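Skorkcombe Hall Kitchen and Tea Room
Opening checklist, with comments
Mar 27, 2024

Marked OK, FIX or SIGH. The last is unofficial but gets the most use.

1. Hand sink, soap, towels: OK
Soap refilled. Paper towels present, and in the dispenser this time.

2. Fridge temperature log: FIX
Every entry since January is in the same pen and the same handwriting, and every one gives the same reading. Either this is the steadiest fridge in Corton or someone filled it in over a sandwich. Start a new sheet.

3. Oven, Numitz, left side: OK
Door seal replaced. The timer still rings when it feels like it. Use the wall clock.

4. Extinguisher and fire blanket: OK
Both on their hooks. Move the apron hanging over the blanket. It has its own hook, 2 feet away.

5. Exit route to the yard: FIX
Blocked by folding chairs. The sign on the door says DO NOT STACK CHAIRS HERE and was holding up the top one.

6. Room capacity notice: OK
Says 70. Readable if you are tall.

7. Tablecloths: SIGH
Clean. Ironing was attempted. Check that nothing hangs low enough to catch a foot, and tuck the corner by the radiator.

8. Bread baskets, wicker: OK
Run a thumb around the rolled rim and feel for loose ends. Turn each one over and tap out the crumbs, which collect in the weave and stay for years. No liners go in until the basket passes. One went in the bin for shedding. It had been shedding since the last checklist, where I also mentioned it.

9. Bread out on tables: FIX
Bread goes in the basket. The basket goes on the table. These steps have an order, and the cloth is not a plate. Braided loaves count as bread for this purpose, however handsome.

10. Allergen cards: FIX
The Bennani order came with a full ingredient sheet, now under the till as a wedge. Get a wedge.

11. Trash and recycling: OK
Lids close. Bags fitted.

12. Previous comments acted on: SIGH
See 5, 8 and 10.

Recheck items 2, 5, 9 and 10 before the doors open. Sign below in your own name, please, and file in the blue folder.

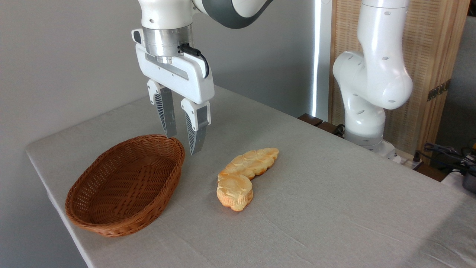 Maribel Oakes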